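Notebook, November, started 4.15 in the afternoon

Sim examples for Hirkon, second batch. Really pleased with how this is going! The Skanus export now loads without me having to fix the joint limits by hand each time, which was eating half my mornings. Cledwyn Mostyn's patch did it. Thank you, Cledwyn, and sorry for the note I left on your desk.

Target for the batch is 2000 episodes. I'm writing them out in 4 shards so that a crash only costs us one of them (see last month, ouch). The random seed goes in the shard header this time, along with the room layout and the start pose.

Changed the start pose sampler too. It used to put the gripper high up and dead centre every time, and the policy learned that far too well: move the start a little and it dithered. Now we draw from a wider spread, including some awkward low starts close to the furniture.

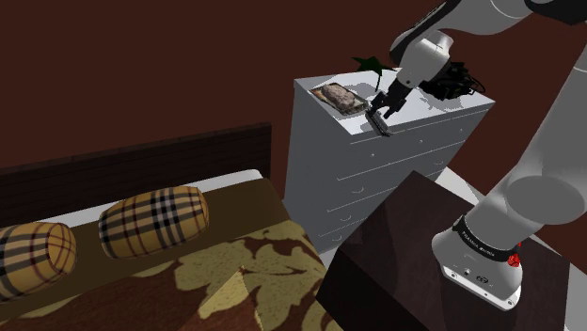

Start poses matter more than I'd have guessed a month ago, and the low ones are my favourites. They force the first move to be a careful one. With the fingers partly open just over the front of the chest of drawers, and the tray with its brown lump of food a short way to the left, the obvious straight line is a sideways sweep at almost no height. I want plenty of examples that lift first and then go across. The plant behind the gripper is a good nuisance as well, and I'd like to keep it in for the harder shards.

Bedroom layouts in general are a lovely change from the kitchen set. The plaid bolsters and the leafy bedspread give the vision side something busy to learn to ignore. Wall is still one flat maroon, though. Ask Maurya whether their texture pack covers walls, or just floors and fabrics.

Camera notes: 2 views saved per episode, same rate for both. The arm's shadow on the drawers is staying in, I tried a run with shadows off and the images looked far too clean to be any use on the Grotormont bench.

To do
- rerun the filter on shard 4, threshold was left at the old value
- label the food as "item" in the prompts until we agree on a name (bread? roast?)
- try low starts with the wrist turned
- back up before the overnight job

5.50, shard 1 writing now. Going for tea.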